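Tarness Spoken Reminders, data card

What it is

Tarness is a set of short spoken exchanges between older adults and a reminder device that sits on a shelf and talks. It has 2000 exchanges from 198 speakers, all in English, all recorded in people's own homes with the television on more often than we'd asked for. Each exchange is one audio clip, one transcript and one small file of labels.

We made it to test whether a reminder device understands what people say back to it. Most of the published work we read stops at "the device said it was time for the pills." Our speakers had plenty to say after that.

Who made it

The collection was run from the Vetmont office by Nighat Rizvi, who also wrote the labeling guide and answers the mail about it. The reminder software is Cheema, in the October build. If you have a later build, the prompts will be worded differently and the device will sound more sure of itself.

What's in the folders

audio: one clip per exchange, mono, trimmed to start when the device starts talking.
text: transcripts, typed by people, checked by different people.
labels: what the speaker meant, picked from a list of 7.
extras: floor plans, shelf heights, room pictures, and a spreadsheet called final_final that we're afraid to delete. 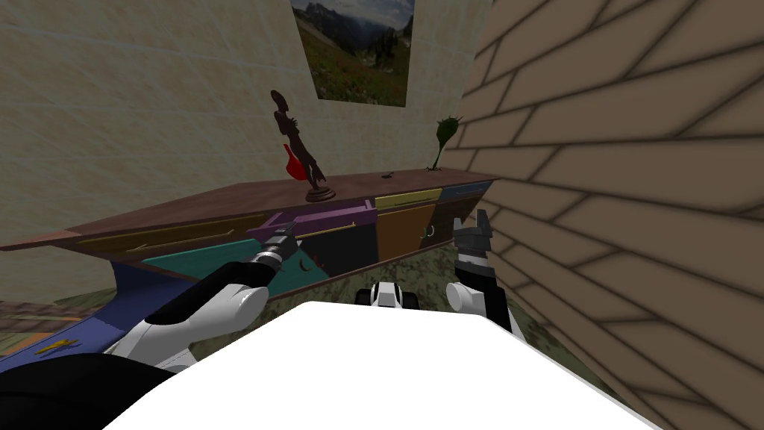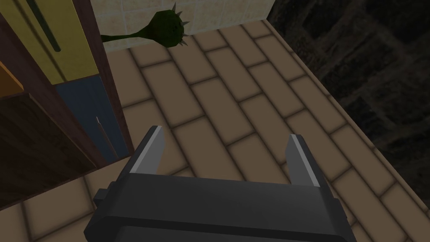

The 7 labels are yes, no, later, already did, say that again, talking to somebody else, and complaint. Complaint was added after the first week. It's the third most common label in the set and by far the most fun to transcribe. Please don't fold it into "no." A person who says "I heard you the first time" has very often taken the pill, and a system that hears a refusal will go and bother their daughter.

"Later" causes the most arguments. Some people mean ten minutes and some mean never. We label what was said and leave the philosophy to you.

How it was recorded

Speakers kept the device for a stretch of ordinary days. It gave reminders for medicine, meals, water and appointments, at times they chose themselves. One speaker chose 4:15 in the morning and was cheerful every single time. Clips were kept only if the speaker agreed to each one after hearing it played back, so the very rudest material is missing, to the lasting regret of the transcribers.

Names, street names and phone numbers are replaced with a soft tone. Pet names were left in. There is a great deal of talking to cats.

Known problems

Speakers who live alone are overrepresented. Couples tend to answer for each other, and our agreement forms weren't built for that.

Nearly everybody had a device on the kitchen counter or a living room shelf. We have hardly any bedroom recordings and none from bathrooms, where a fall is a serious worry. Don't use Tarness to make claims about fall detection. It contains no falls and was never meant to.

Hearing aids whistle. We left the whistling in.

In 100 of the clips the device talks over the speaker. These are marked "overlap" in the label file. They're real, they're annoying, and they should stay in your test set.

Splits

Train and test are split by speaker, so no voice turns up in both. If you reshuffle by clip your scores will go up nicely and mean nothing.

Loading it

Run the script called unpack from the top folder. It wants an empty folder named out and will complain in a long paragraph if it doesn't find one. The Mondov loader also works, as long as you turn off its silence trimming, which eats the pauses. The pauses matter. Plenty of people think before they answer a shelf.

Use and corrections

Research and teaching use is fine. Don't train a voice that imitates any of the speakers, and don't try to work out who they are. Speakers can still withdraw, and when one does we put out a new version and ask you to delete the old one. Please do it.

Send corrections to Nighat with the clip number in the subject line. Messages that say only "some labels seem off" go in a folder labeled complaint.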